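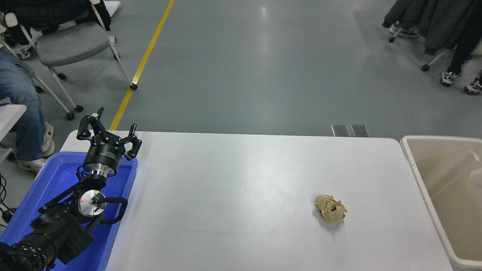
Boxhandschuhe und Bandagen zu Hause pflegen

Wer regelmäßig trainiert, kennt den Geruch aus der Sporttasche. Ich boxe seit sechs Jahren in einem kleinen Verein in Hernville und habe in dieser Zeit zwei Paar Handschuhe ruiniert, beide durch falsche Pflege. Folgendes hat sich bei mir bewährt.

Handschuhe trocknen

Nehmen Sie die Handschuhe gleich nach dem Training aus der Tasche und öffnen Sie den Klettverschluss so weit wie möglich. Wischen Sie das Innere mit einem trockenen Tuch aus. Danach stopfen Sie in jeden Handschuh zerknülltes Papier, bis in die Daumenspitze. Nach zwei Stunden tauscht man das Papier einmal aus und lässt die Handschuhe über Nacht an einem luftigen Ort liegen. Die Heizung und der Haartrockner sind keine gute Idee, das Leder wird davon hart und bekommt Risse.

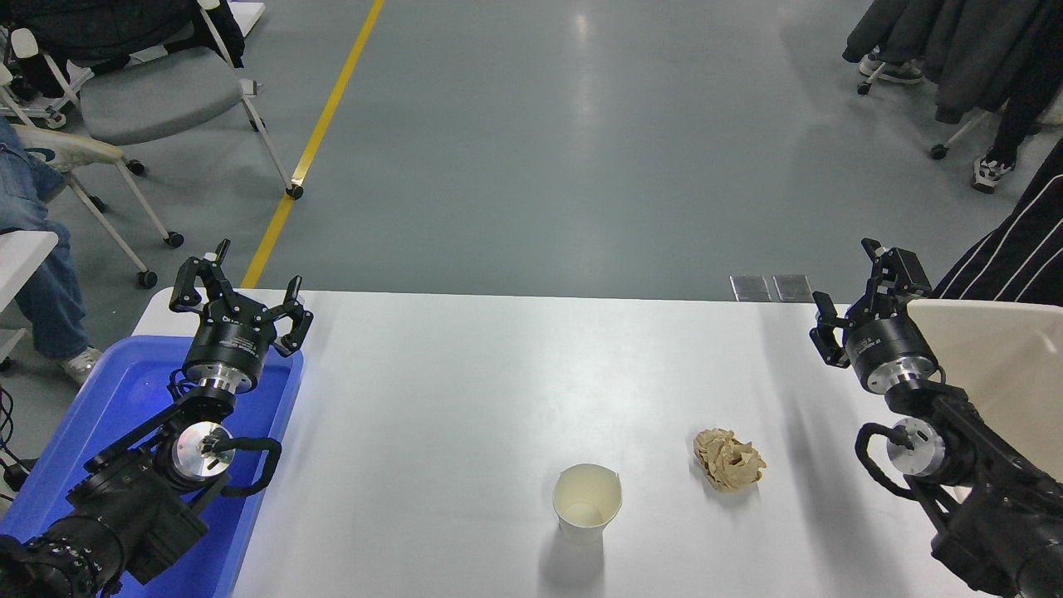

Pappbecher und zerknülltes Papier auf dem weißen Tisch

Außen reinigen

Für die Außenseite genügt ein feuchtes Tuch mit einem Tropfen milder Seife. Bei meinen Handschuhen von Mulline (Modell 1272, Leder) trage ich im Februar und dann noch einmal im Herbst dünn Lederfett auf. Kunstleder braucht kein Fett. In die Waschmaschine gehören Handschuhe nie, auch nicht im Schonprogramm.

Bandagen waschen

Bandagen verknoten sich in der Trommel zu einem Klumpen, den man lange entwirren muss. Legen Sie sie deshalb in ein Wäschenetz und schließen Sie vorher den Klett. Weichspüler lasse ich weg, der Stoff verliert sonst seinen Halt. Zum Trocknen hängt man sie der Länge nach auf und rollt sie erst auf, wenn sie ganz trocken sind. Beim Rollen beginnt man mit dem Klettende, so liegt die Daumenschlaufe am Schluss außen.

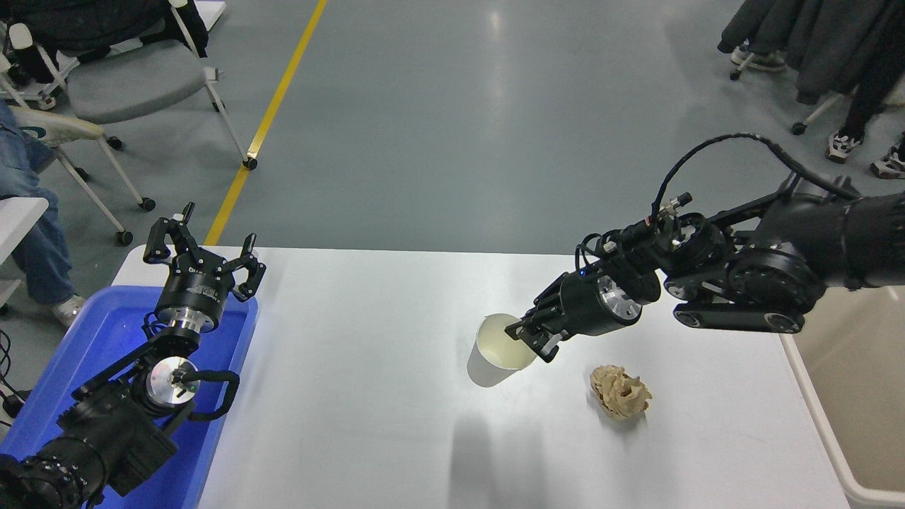 Der weiße Tisch, links die blaue Wanne

Zahnschutz

Nach jedem Gebrauch mit kaltem Wasser und einer weichen Zahnbürste säubern. Heißes Wasser verformt das Material. Die Dose sollte kleine Löcher haben und wird einmal in der Woche mit Spülmittel ausgewaschen.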